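**Colored play cubes** are plain, solid-colored blocks used in early learning, usually in a handful of bright colors and more than one size. They are among the oldest and simplest of the teaching toys, and a good many grown people can still remember the feel of one in the hand. A set is often kept with a shallow tray, which serves as a place to gather the cubes, sort them, or carry them from the shelf to the table.

## History

Small wooden cubes were being turned out in the town of Narden by 1766, when a joiner's ledger lists "blocks for the children" between a cradle and a set of chair legs. These early ones were left bare. Color came later, with the Flusach workshops, whose owners had plenty of dye on hand from their main trade in painted boxes and saw no harm in using up the ends of the pots. The Flusach catalog eventually grew to 534 items, 13 of them cube sets, and the red and blue pairing sold so steadily that other makers took it up.

## Sorting by color and size

The best-loved activity is also the easiest to set up. A few cubes are laid out on a plain cloth, with a tray close by, and the child is asked to bring together the ones that belong together. What makes it interesting – and it really can hold a young child for a good long while – is that the cubes may agree in one way and differ in another.
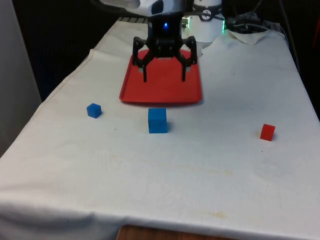

Two blue cubes, one large and one small, belong together if color is the rule, but the small blue one goes with a small red one as soon as the rule is size. Children of 2 will generally settle on color and stay there quite happily. Switching from one rule to the other comes with time, and teachers in the Teixeira method like to let a child find the second rule without being told.

A red tray adds a gentle hint of its own, as many children will put a red cube there before anyone has asked for it. The Lovon handbook, a friendly old volume still passed around among nursery teachers, suggests a pale cloth underneath so that the colors stand out well.

## Care

Painted cubes are wiped with a damp cloth and left to dry before they go back in their tray.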